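3.2 Sorting habits in the shared storeroom

Before we come to the interviews, it may help to say a little more about the storeroom itself, as so much of what people told us depends on knowing how it was laid out and how it came to be that way. The Inholm building was put up as a warehouse and divided later into small workshops, and the long room at the back was left over from that work. It belonged to all the tenants and so was looked after by whoever happened to be passing through. Shelves were added one bay at a time, by different hands and at different heights, and by the time we first visited there were 500 containers on them, most of them open at the top and very few of them labeled.

We had expected labels to matter a great deal. Earlier writing on shared storage tends to treat the label as the heart of the whole arrangement, and our first questionnaire was drawn up with that in mind (we asked 20 tenants to tell us how they would mark a box that other people might need to open). Their answers were kind and patient, and nearly all of them wandered away from the question. They wanted to talk about color, and about the shelf a thing had always been on, and about the dreadful winter when the Zulura upholstery shop moved everything two bays to the left.
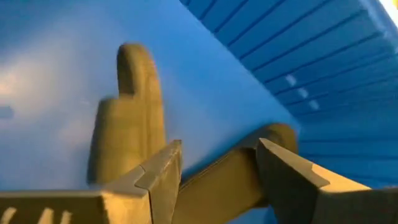 Inholm, November

Figure 3. Blue plastic container with a tan item inside.

Color came up so often that we went back and added it to the interview guide. A tenant looking for something would commonly name the color of the container first and its contents second, and two people who disagreed about what was kept in a box could still agree happily on which box they meant. Valdir Andrade, who had rented the corner workshop longer than anyone else we spoke to, put it very nicely: "I don't remember what I put away. I remember walking over to the blue ones." We heard much the same from newer tenants, though they were slower to trust it, and several kept a small notebook for their first few months before letting it go.

The catalog we built during the second round of visits holds 1,718 entries, one for each item that a tenant could name and point to. Working through it took far longer than we had planned – partly because people liked to tell us the story of each thing as it came off the shelf, and we liked to listen. Items with a story were more likely to be found on the first try, even when they had been put back in the wrong bay. Plain supplies such as tape, cord and spare hinges were the ones that went missing, and they were also the ones most often bought twice.

We should mention one difference from the Rondia study, which looked at a storeroom with a paid keeper. There, a misplaced item was usually returned to its proper shelf by the next morning. At Inholm it tended to stay where it had been set down, and after a while that spot became its proper shelf. Győri calls this "settling," and we have kept the word, although our tenants had a ruder one. Section 3.3 follows several of these settled items through the spring and looks at what happened when a new tenant, quite reasonably, tried to tidy them up.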